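Workshop tips: software habits for a bench arm that handles baskets and bins

Collected from the Plernham shop notes. Most of these apply to any small arm with a two-finger gripper and a color or depth camera. Tool names are ours; substitute your own.

1. Give every fingertip its own tool frame

Printed fingers get swapped often, and the tool center point moves each time. Keep one file per finger set, holding the tip offset, the collision mesh and the maximum opening. Load the file by name at startup and have the driver refuse to move if the name is missing. A default value is the wrong choice here. A straight finger and a hooked finger can differ by several centimeters at the tip, and the planner will drive the longer one into the table without complaint.

For hooked fingers, define two frames: one at the lowest point of the hook, for clearance checks, and one on the contact surface, for grasping. Asger Lund kept both in one frame for most of October and spent the month adjusting approach heights by hand.

2. Mesh the outside, not the ribs

A lattice-reinforced tip exports as a large mesh with a great many small triangles. The collision checker gains nothing from them. Wrap each finger in two or three convex hulls, one for the stem and one or two for the hook, and pad them by a couple of millimeters. Our full mesh took 928 ms per plan on the bench computer. The hull version took 283 ms on the same query set.

Check the padding with the gripper closed. If the stems sit close together, padded hulls will overlap and the checker will report a permanent self-collision. Disable that one pair in the allowed-collision table and leave the rest alone.

3. Do not trust depth on a slotted wall

Laundry baskets are poor targets for a depth camera. The sensor returns a mixture of the near wall, the far wall and whatever is behind both. Pale plastic under a bright lamp makes it worse. Three settings help:

Lower the exposure until the rim is no longer saturated, then lock it. Auto exposure will drift as the arm passes through the view.

Fit the rim first. It is usually the most continuous edge on the basket. Fit a rounded rectangle to it and place the walls from a stored model.

Fill the slots in the occupancy map. The planner should see a solid wall. With the slots left open, Vovska (our grasp planner) will sometimes propose a fingertip path through one of them.

Handle cutouts are the exception. Keep them open in the model, and tag the cutout as a region with its own approach direction.

4. Stage the approach

Split the motion into a free move, a guarded move and a contact move. The free move stops at a standoff pose in front of the basket, with the fingers pointing down and the wrist level. The guarded move runs at low speed with the force threshold armed. The contact move is position-limited – if the tip has not met resistance within the expected travel, back out and look again.

Hold at the standoff pose long enough to take a fresh set of images. It costs little, and it catches a basket that has been nudged since the first look. Log the pose and the fitted rim together so that the two can be replayed side by side.
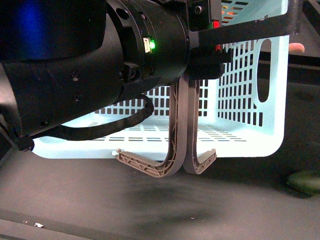 5. Model the cable

A cable looped under the wrist is not in the vendor's arm description. Add a capsule for it, attached to the wrist link and sized to the loop at its lowest point. Limit the last wrist joint in software to a range the loop can tolerate, then set the planner's limit a few degrees tighter than the driver's. When both are equal, rounding at the end of a trajectory can trip the driver.

6. Put people in the stop logic, not in the planner

Hands come near the basket during setup. A person detector is useful for slowing the arm, but it will miss a hand that is mostly behind something. The rated stop circuit has to work without it. Magdolna Vincze's rule for the Plernham bench is that no perception node may clear a stop. It may only request one. Restart is a physical button.

7. Treat status lights as hints

An indicator on the wrist or the gripper reports what its own firmware knows. Read the same state over the bus and print it at the start of each run. Colors differ between makers, so write down what each one means for your hardware and tape the list near the bench.

8. Keep the replay set small and awkward

We keep 628 recorded attempts for regression tests. Skindadberg, the replay tool, runs them against each new build overnight. Easy attempts are pruned first. What stays is glare on the rim, clutter behind the walls, a round item near the corner of the table and a basket turned on its side.

When a build fails on more than 7 attempts that passed before, it does not go on the arm. Below that, somebody opens each failure and labels it as perception, planning or control. The labels go in the Balogh log, one line per failure, with the finger file name in the first column.

Last edited 9 Apr 2023. Hull templates for the hooked fingers are in the shared folder under tooling.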